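Drying Time of Soft Toys in a Lending Collection

Project report, Materials and Households module
Atieno Mollel
Submitted 13th February

1. Background

The Menholm toy library lends toys to families with children under school age. Its catalog holds 1293 items, of which 213 are soft toys. Hard toys are wiped with detergent solution on return and can go back on the shelf the same day. Soft toys are machine washed and air dried, and the drying step limits how soon they can be lent again.

The library keeps all washed soft toys off the shelf for a fixed period of three days. The period was set when the library was still in the Kettani building, where the drying room was unheated. It has not been reviewed since the move to the present site on Nillis Street. The aim of this project was to measure drying time under the present conditions and to find which properties of a toy affect it most.

2. Previous work

Most published data on drying concern flat textiles such as sheets, towels and shirts. In these, water has only a short distance to travel before it reaches the air, and drying rate depends mainly on air speed, temperature and humidity. A stuffed toy behaves differently. The outer fabric dries early and the filling holds water for much longer. A toy can therefore feel dry to the hand while its core is still damp. Checking by touch, the usual method at home, is not reliable for this reason.

3. Materials

Twelve toys would have been too few to cover every type in the catalog, so the sample was limited to polyester pile fabric with polyester fiber filling, the most common combination. Toys with battery boxes, bean filling or glued parts were left out. The final sample was 12 toys, chosen to give a spread of size and thickness.

Each toy was described by dry mass, greatest thickness and shape group. The shape groups were compact (a single rounded body), limbed (a body with narrow arms or legs) and lobed (several thick projections joined at a base). The lobed group was added after the first trial, when it became clear that thick projections did not dry like narrow limbs. A narrow limb has a thin layer of filling and dries early. A thick lobe holds nearly as much filling per unit of surface as the body does.

Shape also affects how a toy is best hung. A brown plush piece with four thick, finger-like lobes can be held from the top so that the lobes point down and air passes between them. Hard shapes such as plain green or blue cubes have no filling and need only surface drying.
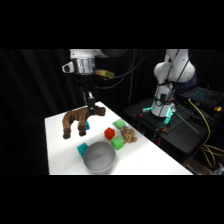 4. Method

All toys were washed in the library's Padari front-loading machine on the gentle cycle with the normal spin. Each toy was weighed dry before washing and again directly after the spin. It was then hung from a rack by a clip and weighed at regular intervals during opening hours. The rack stood away from the radiator, and the window was kept closed.

A toy was recorded as dry when its mass had returned to the dry value, within the resolution of the scale, at two readings in a row. Room temperature and relative humidity were logged throughout. No weighing was possible overnight, so drying times that ended between closing and opening are given as the first morning reading. This makes some of the results longer than the true values.

5. Results

Every toy in the sample reached its dry mass before the end of the current holding period. Limbed toys finished first. Compact toys of low thickness followed, and thick compact toys and lobed toys finished last. Greatest thickness was a better guide to drying time than dry mass. Two toys of almost equal mass finished on different days, and the thicker one was the later of the two.

The touch test was tried at each weighing. In most cases the surface was judged dry well before the mass had settled. The gap was widest for the thick compact toys.

6. Discussion

The present holding period is safe for the toys tested, and for limbed toys it is longer than needed. A shorter period for that group would return stock to the shelf sooner. The same change should not be applied to thick or lobed toys without further data, as they showed the least margin.

The main weakness is the season. All trials were run in heated rooms with dry indoor air. A repeat in May, with the heating off, would show whether the ranking by thickness still holds. Spin speed was not varied and may matter as much as shape, given how much water was left in the filling after the cycle.

7. Recommendations

Record greatest thickness in the catalog entry for each soft toy.

Keep the current holding period for thick and lobed toys until the repeat trial has been run.

Use weighing in place of the touch test where the dry mass is known.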